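Roya Dehghan
1/ Hoje foi dia de mexer nas caixas de enfeites. Estavam fechadas desde julho.

2/ Comecei pelos pacotinhos. Quase tudo foi comprado na Mondum e ainda tem etiqueta.

3/ Tecidos no fundo, flores por cima – se for ao contrário, as pétalas amassam.

4/ A rosa vermelha artificial vai na caixa de bordas laranja, com o pano lilás. Prendedor de metal eu guardo à parte.

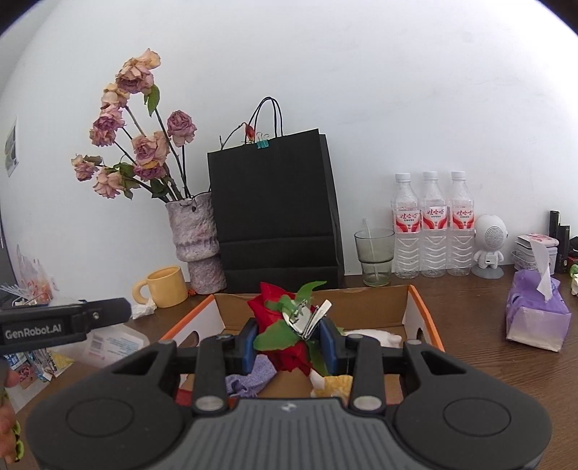
5/ Falta a prateleira de cima. Paro por agora e continuo depois do jantar.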